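Hastik Mattress Topper Review: Two Months In

Posted Friday, April 26, 2019

I don't trust bedding that comes with a manifesto. The Hastik topper arrived in February with a foldout sheet about "sleep recovery" and a claim that the foam had been tested by 3,045 sleepers. Tested how, it didn't say. I paid $212 for the queen size, which is a lot for a slab of foam you can't see once the bed is made.

Our mattress is an old Retamal, firm to begin with and now firm only at the edges. I wanted to put off buying a new one.
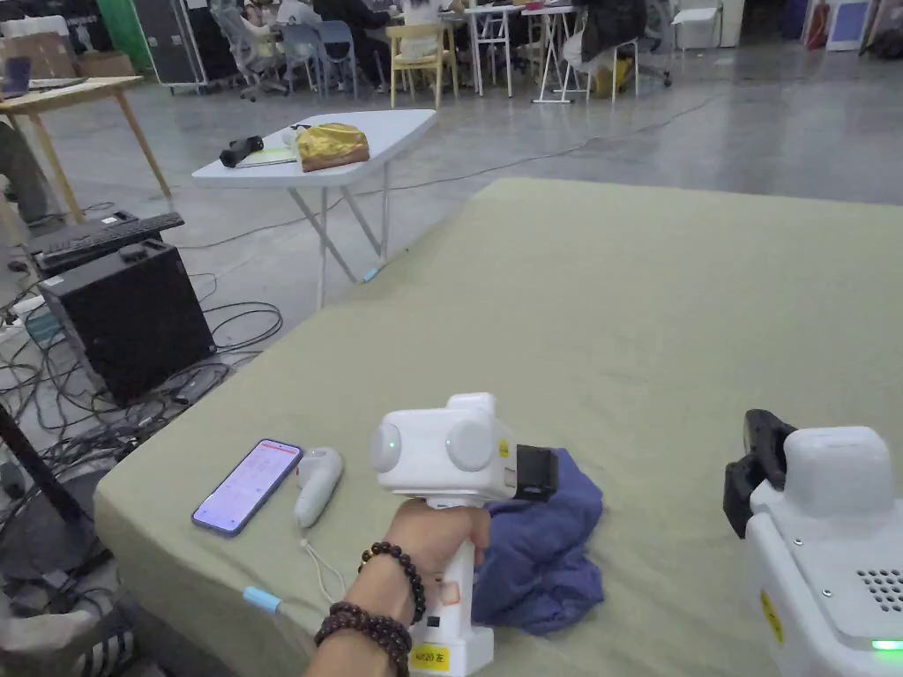
The smell took four nights to go away with the window open. The instructions say 33 hours. By the end of the first week the topper had reached its full thickness everywhere except one corner, and that corner is still a little low.

Is it more comfortable? Yes, somewhat. My shoulder stopped complaining when I sleep on my side. My hips sink more than I'd like, and the dip in the old mattress is still there underneath — softer, but there. The listing says it "corrects" sagging. It doesn't.

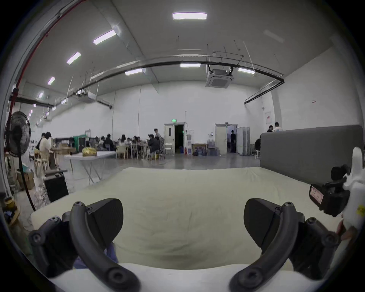
Heat is my bigger gripe. The cooling cover feels nice for ten minutes and then it's just a cover. I had a cheaper Olau topper before this one and it slept no warmer. It did slide around, and the Hastik stays put thanks to the corner straps, so credit for that.

Washing the cover is a pain. The zipper runs along only two sides, and you have to fold the foam to get it back in.

A new Masamum mattress would run me about $700, and I'll probably end up buying one next year anyway. If your mattress is merely too hard, the Hastik is fine. If it sags, keep your money.

Three stars out of five.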